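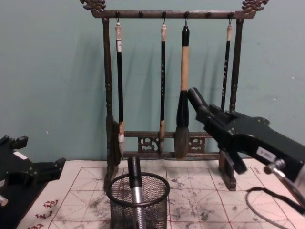

I've now run the Skilto Bench Rules pack for long enough to have opinions, so let's go. It's a rulebook for small two-arm setups, the tabletop kind, and for your $100 you get a spiral-bound book (221 pages!), a stack of laminated cards, and a pad of sign-off sheets. No software at all. You write on paper like it's 1994, and I kind of love that.

I bought it after Hemant Thakur and I kept arguing over what counted as a finished setup. He'd say the desk was ready, I'd move the pen cup, he'd move it back. We do mostly desk and craft tasks, calligraphy gear lately, and every one of those arguments was really about a rule we hadn't written down.

The heart of the pack is the 15 core rules, one to a card. Rule 1 is my favorite: know where the stop button is before you touch anything else, and say out loud where it is. Yes, you feel silly. Do it anyway. Rule 4 is the dull one about writing down where every object starts, and it has saved me more time than the rest put together. For the calligraphy desk our sheet says rack at the back of the mat against the wall, four brushes hanging, mesh cup in front of it and a little to the left. That's enough for either of us to put it back the same way without a phone call.

Rule 7 is about cables and it's the one we break. The book wants no slack lying across the work surface, period. On our desk the right arm's cable loops down over the mat, so that's a fail by the card, and I marked it as a fail. I wish the book gave you more help with this! There are two pages on floor cables and one stingy paragraph on the ones hanging off the arm itself, where you need some slack for the wrist to turn.

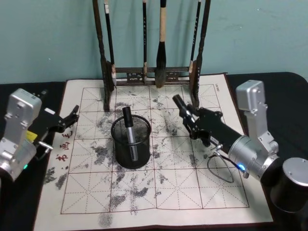

The section on tall things is much better. Anything upright inside reach gets its own line on the sheet, with a note on which arm is allowed near it and from which side. I had never thought of a brush rack as a hazard, but it has posts, it has things dangling at different heights, and the big brush hangs lower than its neighbors. The book tells you to plan for the lowest one. Good advice, and simple enough that I was a bit annoyed I hadn't come up with it.

Then there's surface wear. The Rellico guide (which I used before this, and which is free, so fair enough) tells you to swap out a marked-up work surface. Skilto says keep it if the marks don't matter to the task, but write down that they're there. Our practice mat has dark blotches all over the middle columns, so that got a line on the sheet and we moved on.

Stuff I don't like: the index is terrible. The cards come on a ring that pinches. And the chapter on keeping records assumes you've got a whole crew, with a separate checker for each shift. Emiliano Palma, who lent me his copy before I caved and bought mine, just tore that chapter out. I wouldn't go that far, but we do use one shared sheet and initial it twice.

The refill pads are pricey, too. Get the plain ones from Dullix, they fit the same clipboard.

Would I buy it again? Yep, if there are two or more of you sharing a bench. If you work alone, start with the Rellico guide and borrow somebody's cards. There's supposed to be a new edition in August with a longer cable section, and I'll be paying for that one as well.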